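Workshop Profile: Simulation First at the Kneath Shared Workshop

Dilwyn Gwilliam began the Briler project with a spreadsheet and a borrowed bench. The project is a two-armed household robot, under construction at the Kneath shared workshop, and its first assigned duties are in the bathroom. Before any hardware is trusted near porcelain, each movement is rehearsed in a simulated room. Mr. Gwilliam and his fellow member Angharad Hughes spoke with the workshop bulletin about the state of the build.

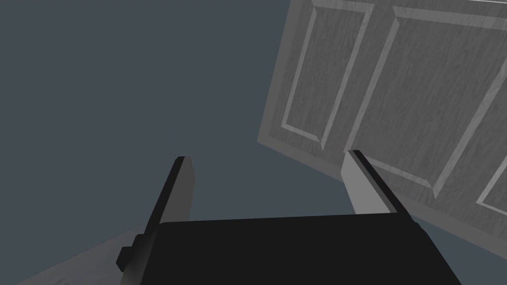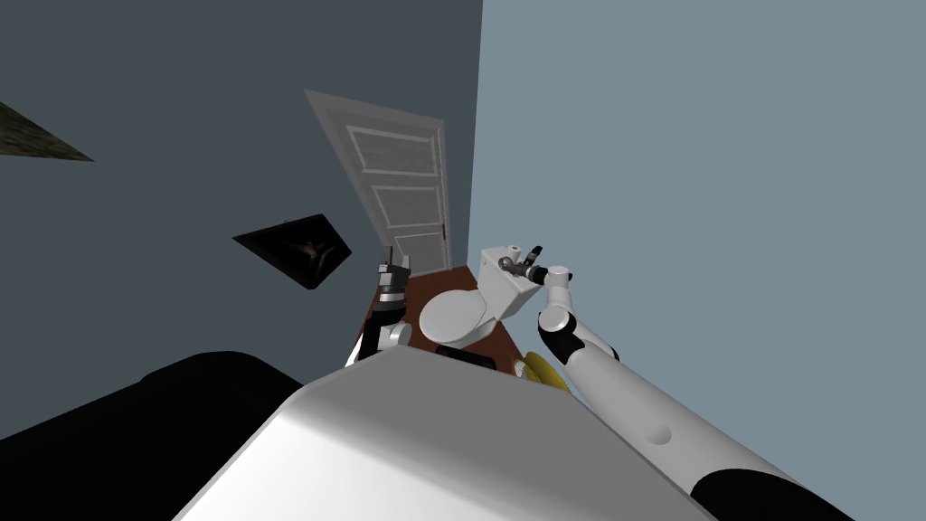
Simulated views: the gripper with a paneled door beyond it, and the robot's two arms at the toilet.

"We agreed at the outset that the software would lead," Mr. Gwilliam said. "Members share one floor and one set of power outlets. An arm that moves in a way its owner did not expect is a concern for everyone in the building."

Mr. Gwilliam is responsible for the mechanical side. Ms. Hughes joined the project in May of last year and maintains the simulation, which she rebuilt from an earlier version that used a bare room with a single table. The change to a bathroom was her proposal. She described it as a small space with hard surfaces, in which two arms can easily interfere with each other.

"In an open room you can get away with a poor path," she said. "Put a wall beside the shoulder and the same path is no use to you. I would sooner find that out on a screen."

A planned motion must complete 1000 simulated attempts without contact between the arms and the walls before it is put forward for the bench. Ms. Hughes runs the attempts overnight on a desktop computer in the workshop office and reviews the failures in the morning. The log now lists 41 distinct faults, each with a date and the initials of the person who found it. Most concern the wrist, which in early versions was permitted to turn further than the physical joint allows.

"That was my error," Mr. Gwilliam said. "I gave Angharad the limits from the first wrist drawing, and by then we were building the second."

The physical robot is less advanced than its simulated counterpart. One arm has been assembled and is clamped to a steel frame in the rear bay. The other is in parts. The joint housings are being printed on the workshop's own machines, and the motor controllers were ordered from Briltow, a supplier Mr. Gwilliam has used for earlier projects. Delivery was slow, and he has asked that other members allow for this in their own schedules.

Communication between the controllers and the computer is handled by Tosine, a small program written by Ms. Hughes. It sends the same commands to the simulated arm and to the real one, so that a recorded motion may be played on either. She intends to place it on the members' shared drive when the documentation is finished.

"The code is in fair condition," she said. "The manual is two pages, and one of them is a list of things I still have to write."

Asked about expense, Mr. Gwilliam stated that the budget was set at $3000 and that the motors have taken the largest share. No workshop funds have been used. The project pays the usual bench fee, and the printed parts are charged by weight under the standard member rate.

Both builders were cautious when asked what the finished robot would be expected to do. The first bench tests will be limited to reaching, closing the gripper on a light object, and returning to rest. Work with doors will follow. Ms. Hughes noted that a door is a demanding subject for a simulator, as its behavior depends on the weight and friction values it has been given, and she has begun measuring a door at her own home with a luggage scale.

"My family has stopped asking about it," she said.

Members who wish to observe a bench test are asked to enter their names on the sheet beside the rear bay. Eye protection is required, and the yellow floor line must be kept clear while the arm is powered. Questions concerning the simulation may be left for Ms. Hughes at the front desk.

Posted 2023-03-28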